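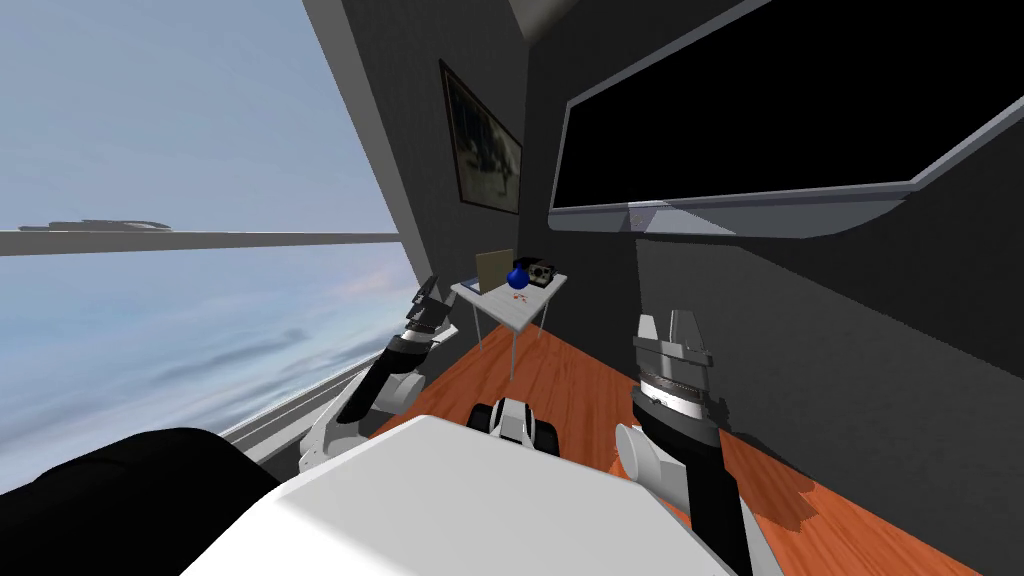

Las dos pinzas, la mesita blanca y el televisor de la pared, en el simulador.

Cuando el robot de casa golpea la mesa

El fallo salió en abril, en el simulador, mientras preparábamos la rutina de recoger la mesa con Fukska. El brazo llegaba demasiado bajo y chocaba con el borde del tablero. Repetimos la rutina 400 veces y el choque apareció en unas 517 de las 1.000 aproximaciones registradas. La causa era la altura de la mesa: en el programa teníamos puesta la del modelo anterior.

Antes de dejar que un robot de dos brazos toque los muebles:

Mida la mesa desde el suelo hasta la cara superior y vuelva a introducir el dato si cambia de mueble o pone una alfombra.

Retire el portátil, los vasos y todo lo que pueda caerse. Las piezas menudas, a una caja.

Haga la primera pasada a velocidad mínima, con la mano en el botón de parada.

Compruebe también el brazo que no trabaja. Trinh Châu, que revisó los registros, vio que el codo parado invadía el paso del otro.

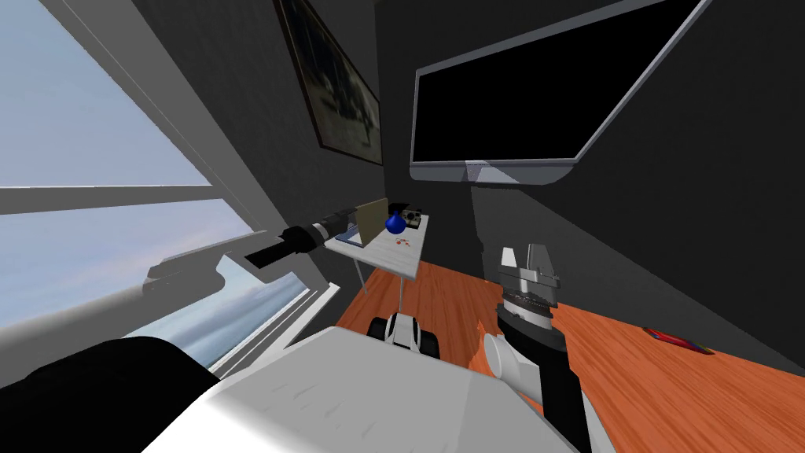
Una pinza casi a la altura de lo que hay sobre la mesa; la otra, hacia arriba, a la derecha.

Si el robot ya ha golpeado algo, pulse la parada y no lo aparte empujando la pinza. Corte la corriente, sujete el antebrazo con las dos manos y retírelo despacio. Mire si los dedos cierran parejos. Si uno queda torcido, no lo enderece con alicates: se cambia.

Después de un golpe hay que calibrar de nuevo, aunque el brazo parezca moverse bien. Guarde el registro de errores antes de reiniciar, porque en nuestra versión se borra al arrancar.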